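Bedding Care FAQ
Kullano Home Textiles

Frequently asked questions about sheets, blankets and making the bed. For shipping and returns, see the Orders page.

What size fitted sheet do I need?
Measure the mattress at its thickest point, from the bottom edge to the top seam, and include any topper. Our Istwood fitted sheets come in standard and deep pocket. If your mattress sits right at the limit for standard, order the deep pocket. A little extra fabric tucks under, but a sheet that is too short will pop off at the corners.

How do I get a fitted sheet to lie smooth?
Start at one corner by the headboard and do the opposite corner at the foot next. Then do the remaining two. Pull the side panels down until the seam follows the edge of the mattress and run your hand from the middle outward. Faint wrinkles will usually relax overnight. If you want it flatter, put the sheet on while it is still slightly damp from the dryer and let it finish drying on the bed before you add anything on top.

My blanket always ends up in a twisted heap. What is the easiest way to straighten it?
Leave it on the bed. Find one corner, follow the edge to the next corner, and lay that side along the head of the mattress. Then go to the foot and pull the loose end toward you until the twist opens up. With soft, loosely woven cloth, take a good handful of fabric when you pull. Pinching a single spot can stretch the weave.
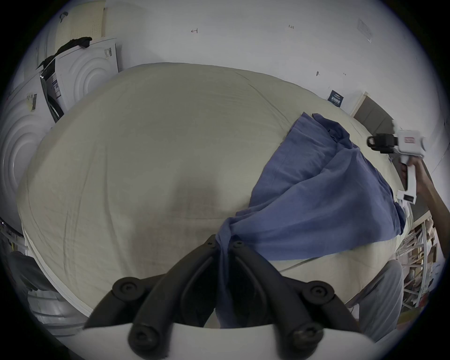 Washing and Drying

Can I wash blankets and sheets together?
We don't recommend it. Sheets wrap around heavier pieces and neither gets rinsed well. Blue and other dark colors should also be washed separately from cream or white for the first 2 washes.

What temperature should I use?
40 degrees Celsius (warm on most US machines) for sheets. Cold, gentle cycle for woven blankets. Tumble dry low or line dry.

Will my blanket shrink?
Zoter cotton blankets lose a little length in the first wash and then settle. The sizes on our product pages are before washing.

Is fabric softener okay?
Skip it on woven blankets. It leaves a coating that makes the cloth feel flat and less absorbent.

Storage

How should I store a spare blanket?
Clean, fully dry, folded loosely, on a shelf or in a cotton bag. The Bozsik storage bag holds one queen blanket or two throws. Refold it along different lines every few months to avoid permanent creases.

How much does the queen blanket weigh?
Nearly 700 grams for the summer weight. The winter weight is listed on its own product page.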